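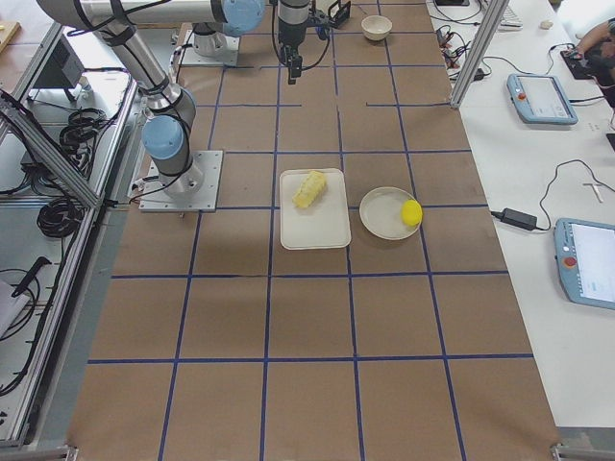
Most advice on keeping fruit and veg fresh gets copied from one website to the next without anyone trying it. The tip about wrapping banana stems in cling film had more than 1,460 comments under it when I last looked, and hardly any of them said what happened on day five. I tried it twice. The wrapped bunch went brown on the same day as the other one, give or take a few hours. What did help was dull: keep things apart and let the air get round them. A tray with a low rim for the long stuff and a round plate with a raised edge for anything that rolls will do the job, and you'll spot the soft one before it ruins its neighbours. Fruit bowls look nice, but everything at the bottom gets squashed.

Lemons
Leave them out if you'll use them within the week. Otherwise put them in a sealed bag or tub in the fridge, where mine have lasted nearly a month. The jug of water method works as well, but it takes up half a shelf and you have to keep changing the water. Rolling a lemon under your palm before you squeeze it is worth the five seconds. Microwaving it gave me a warm lemon and perhaps a teaspoon more juice.

Cut half a lemon "to freshen the fridge"? No. Wipe up whatever is smelling.

Bread
Never in the fridge, whatever your mother-in-law says. Slice it, freeze it, toast it from frozen. I bought a Rashti bread bin on the strength of the word "breathable" and the loaf went stale exactly as fast as it did in a paper bag. The bin now holds potatoes, and it's quite good at that.

Corn
Husks on, in the fridge, eaten in a day or two. The milk-in-the-water trick made no difference I could taste. Salt the butter, leave the pan alone.

Clearing down
Esmaeil Ansari wrote in to say he marks out his kitchen table with tape before a big batch of jam – jars in one part, lids in another, dirty spoons well away from both. I was ready to scoff, but I had a go in September with plums and lost fewer lids than usual. Use low-tack tape and pull it up the same evening. I left a strip down over a weekend and had to go at the glue with cooking oil and an old bank card.

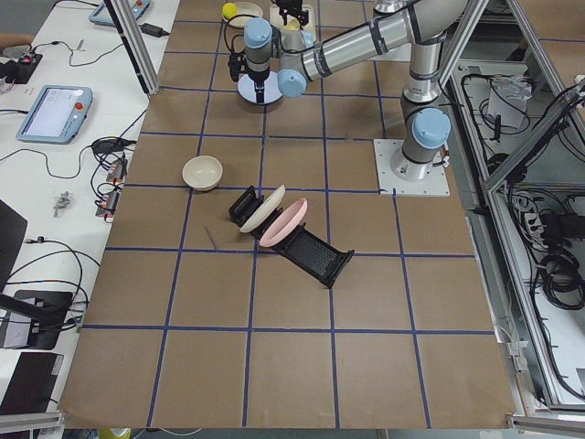 Table top marked out in squares with dark blue tape.

As for those peel-off worktop films, I'd save your money. An old sheet of brown paper goes in the recycling afterwards, if it isn't too sticky with jam.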